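4.3 Comparing the two finger sets on appliance doors

We had gone back and forth for quite a while over which fingers to put on the hand-held units before the main round of recording in April, and the refrigerator task is the one that finally helped us make up our minds, so we would like to spend a little more time on it than its place in the task list might suggest. Both candidates share the same body and trigger. The Ondesell fingers are broad and fairly soft, and they had done very well for us on cups and folded cloth. The Trisetti fingers are narrower and stiffer, and our early users at the Clostham site kept telling us they felt a bit nervous holding them (a feeling that went away for most people after a morning of practice).

Opening a small refrigerator sounds like an easy thing to do, and with bare hands it is. With a gripper in each hand it asks for a good deal of planning. One gripper has to find the edge of the door and keep it from drifting back, while the other one reaches past it into a compartment that leaves little room for a wrist to turn. Each user completed 40 trials, 10 for every pairing of finger set and leading hand, and we let people rest whenever they liked. After removing the trials in which tracking was lost for too long to repair, we kept 1196 across all the tasks in this section.

Tracking deserves a word of its own, as it shaped the results more than we had hoped. The pose of each gripper is recovered from a marker cube fixed to it, and a cube is only useful while at least one of its faces can be seen well from the head camera. Users who held the door with the left gripper and kept their elbows wide gave us clean tracks nearly all the way through (Figure 11 shows a left-gripper door hold). Users who tucked their elbows in tended to hide one cube behind a forearm just as the other gripper was going inside, and the Hennessy filter we use for smoothing can bridge a short gap of that kind but not a long one.
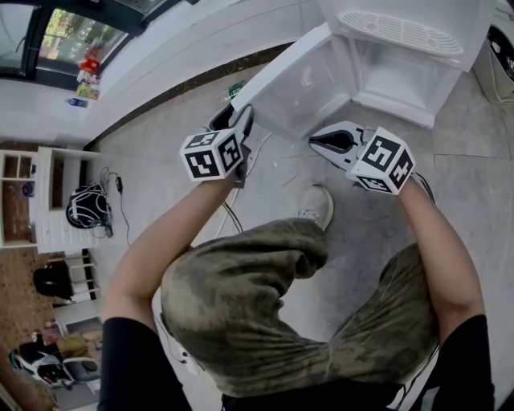 Figure 11. Refrigerator task seen from the head camera, with the left gripper at the edge of the open door and the right gripper angled toward the interior.

Taking all of this together, we chose the Trisetti fingers for the remaining appliance tasks and kept the Ondesell set for cloth. The stiffer fingers slipped off the door edge less often, and users corrected their grip fewer times before reaching in. We do not want to make too much of the difference for drawers, where the two sets were close enough that we would happily have used either one. Section 4.4 takes up the question of trigger force.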